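Lindari bedside table: questions we receive often

Page last changed: April 17, 2023

We collected the questions that customers send to us after they bring a Lindari home. If your question is missing, write to the shop and Halima or Wycliffe will answer, normally in 2 working days. Questions about the wardrobe and the bed are on their own pages.

Is the colour of my table the same as the colour in the shop?

It will be near, but never exactly the same. We use one varnish for all tables, and the wood under it takes the colour in its own way. Some boards come out more yellow, some more orange. You may also have knots. A knot is part of the wood and we don't count it as a fault, except if it is open so that you can feel a hole with your fingernail. In this case please send us a photo and we will decide together.

If you buy a pair, tell us when you order. We then choose two from the same batch. When you buy the second one a year later, we can't promise that they match. The wood becomes darker with time, mostly in the first two summers.

The finish is very shiny. Can I have it matte?

Yes, you can order it matte, and you should expect to wait 5 weeks more. The price is the same. Please don't sand the gloss finish at home to make it matte. Several customers tried this, and the result was patches on the top which we had to strip completely.

How do I clean the top?

A soft cloth, a little water, then a dry cloth. For finger marks you can put one drop of dish soap in the water. Don't use the spray for windows, and don't use any wax with silicone in it. Crumbs and dust like to stay in the thin line that goes along the front of the top, so take an old toothbrush for that place, a dry one.

The edge of the top is thick and rounded. Dust will not stay on it, but hand cream will. If the edge feels sticky, it is nearly always hand cream.

Can I keep an air purifier, a small heater or a humidifier on it?

It depends on the appliance. An air purifier is no problem. Put felt pads under the base if it doesn't have rubber feet, and lift it when you want to move it, don't push it.

A humidifier should stand on a tray. The mist falls down again close to the appliance, and after some weeks you get a white cloud in the varnish.

For a heater, read first what its own booklet says about furniture and about curtains. Many of them must stand on the floor and far from any fabric. If the booklet permits a table, touch the wood beside the base after one hour. If it feels more than a little warm, find another place for the heater. Damage from heat isn't covered by our guarantee.

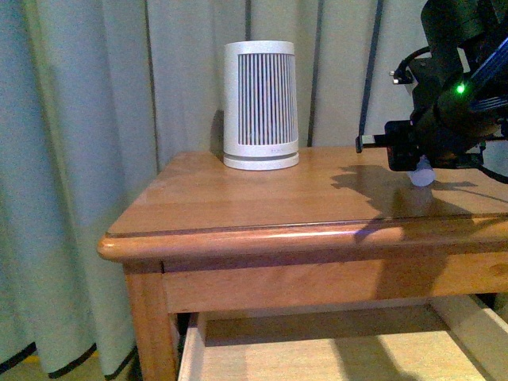 Mwajuma Makori: I had the white cloud from a humidifier on mine, as big as a saucer. The shop told me to leave it alone for two weeks with nothing on top, and most of it went away. What was left I can see only when the lamp is on. I would add one thing to your answer, please tell people to check the rubber feet also. The feet of my old radio left four yellow dots and these did not go away at all.

Thank you, Mwajuma. We agree about the rubber feet. Some kinds of soft rubber react with varnish, mostly the black and the grey ones. Felt is safe, cork is safe.

How far from the wall should the table stand?

Leave a space of two fingers. If you have long curtains behind it, leave a bit more, so the fabric can hang straight and you can pull it without moving the table. Customers with curtains to the floor sometimes ask if the fabric will scratch the varnish. It will not, but a metal weight sewn in the bottom of the curtain can, when the wind comes in. Look at this in July, when the windows are open all night.

Can the table stand on laminate?

Yes. Put felt under it and change the felt once a year. Sweep before you move the table, a small grain of sand under the felt will make a long scratch in the floor. On thick carpet take the felt off, the table stands better without it.

My drawer doesn't close completely. What can I do?

Open the drawer as far as it goes and look at the metal slides on the sides. In most cases something has fallen behind the drawer, for example a sock, a charging cable or a book with a soft cover.

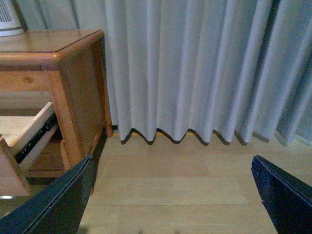 Take out everything that is inside before you look further, a heavy drawer is hard to judge. Then move it slowly in and out. If it stops always at the same point, there is dirt in the slide and a dry brush is enough. If it stops at different points, one screw is probably loose. Tighten it by hand with a normal screwdriver. Please don't use an electric one, the screws are short and the wood around them will break.

Don't put cooking oil on the slides. It works nicely for a month and after that it collects all the dust in the bedroom.

How long do the slides last?

The Calell company, who makes them for us, tests each new type for over 4,000 openings. Erick Kashindye in our workshop has changed very few of them, and those were mostly bent by a child who was standing in the drawer. A new pair costs 69 dollars with the screws. You can change them yourself, and we send a drawing with the parcel.

The inside of the drawer smells of paint. Is this normal?

In a new table, yes. Leave the drawer open for some days and the window also. A bowl with baking soda helps a little. If you still notice the smell after one month, write to us.

May I line the drawer with paper?

Of course. Use paper without glue. The sticky kind takes the light paint with it when you pull it off.

Do you take back old tables?

We take back our own tables if the top is in one piece. Bring it to the Rashidi store, at the door on the side, and ask for Jhonatan Mosquera. Please empty the drawer before. We have at the moment three phone chargers and a retainer in a box on his desk, and we would like to return them.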